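Shop-floor chores: where two arms stand this month

Readers keep asking whether a pair of general-purpose arms can take over bench work such as fetching a driver, bagging a racket or passing a part across. The short answer for September is that some of it is close, and the slow part is still the grip.

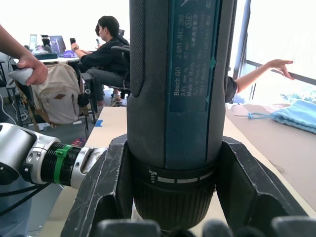
Hand tools are the easier class. A cordless screwdriver is rigid, its diameter is known, and it will tolerate a firm squeeze. Using one is harder — the bit has to stay on axis while the wrist takes up the torque. Emil Strebel at Savholm allows 12 seconds for a pickup and counts anything slower as a miss.

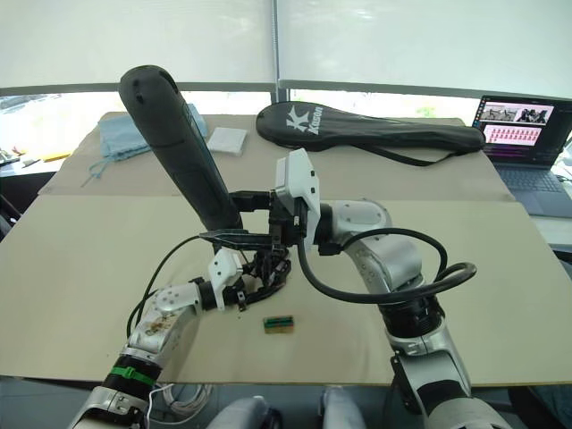
Two-handed work adds a timing problem. If one gripper closes early, the object rotates and the second arrives at a pose that no longer exists. Savholm's planner, Trestisness, replans at that point, which costs time but drops fewer parts. 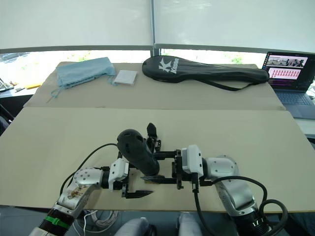
Both grippers at a black perforated object, with a Kason racket cover farther back.

Soft goods remain the weak spot. Drawstring bags change shape on contact, and a plan made before the touch is of little use after it. Hannelore Gruber would not put an arm on bagging before it gets through 100 tries without help.

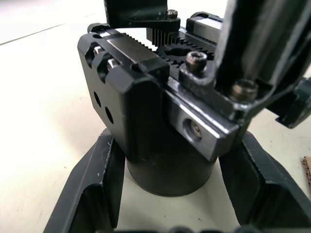 Wear matters too. Rack-and-pinion grippers are simple to service, but play in the teeth shows up as error at the fingertip. Gruber's interval is 2,000 cycles between inspections, with screws checked every Thursday.

14 shares | 6 comments

Recent items
Grajales tries a dish-rack loader
Cable routing on small arms
Quang Tăng on folding towels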